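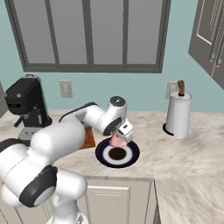 4.2 Scene generation and task execution

All kitchen scenes are built with Tesutum, our scene compiler, which takes a floor plan and a list of assets and writes out a simulator file with collision shapes, joint limits and surface friction. Walls, cabinets and counters are placed first and then frozen. Small objects are added in a second pass, where each one is dropped from just above its support surface and left to settle before the planner is allowed to read its pose. A scene is thrown out if any object is still moving at the end of the settling period or if two collision shapes overlap. Of the scenes kept after this check, 1,406 were used in the experiments reported below.

Fixtures are treated differently from loose objects. A fixture is anything that is part of the room and has fixed geometry, and its pose is passed to the planner as known. We did this because early runs spent most of their planning time on small errors in the estimated height of the counter. The cooktop is the hardest fixture to handle. A single box is good enough for a cabinet, but a box around the cooktop in Figure 3 would fill in the gaps between the bars of its two grates, and it would treat the four knobs along the front as one solid strip. Tesutum therefore stores two models for each cooktop, a coarse one used for the transit part of a motion and a finer one that is loaded only when the goal pose lies within the cooktop outline.

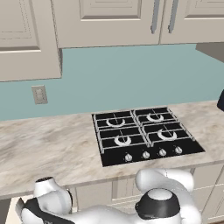
Figure 3. Simulated kitchen with built-in cooktop, seen from behind the arm.

Motion planning is done by Cidard, a sampling-based planner with a trajectory smoother. It receives the fixture models, the current estimate of each loose object, and a goal for the gripper. Where the robot stands matters a great deal for planning time. In Figure 3 the upper link overlaps the front edge of the countertop in the camera view, and a view like this hides part of the workspace from the perception module. Cidard does not assume that hidden space is free. Any cell that has not been observed is marked as occupied until a later frame clears it, and the planner may ask for an extra look before it commits to a path.

Perception follows the method of Sabatier. Segmentation masks are matched to the asset list, and the pose is refined against depth. Links of the robot are removed from the depth image using joint readings and a padded model of the arm. With too little padding, slivers of the arm were left behind and were reported as new obstacles. With too much, small objects close to the gripper disappeared. We settled on a padding of 13 mm for all links except the gripper, which uses the unpadded model during the last part of an approach.

Each task was run 100 times with a different random seed for the planner and for the starting joint angles. A run ended when the goal test passed, when the planner returned no path, or when 26 replanning calls had been made. Runs stopped by the replanning limit are counted as failures, even if the gripper was already holding the target. We did not retune the planner between tasks. The scene files, seeds and planner settings were frozen on Nov 12, 2019, and all results in Section 5 were produced from that version.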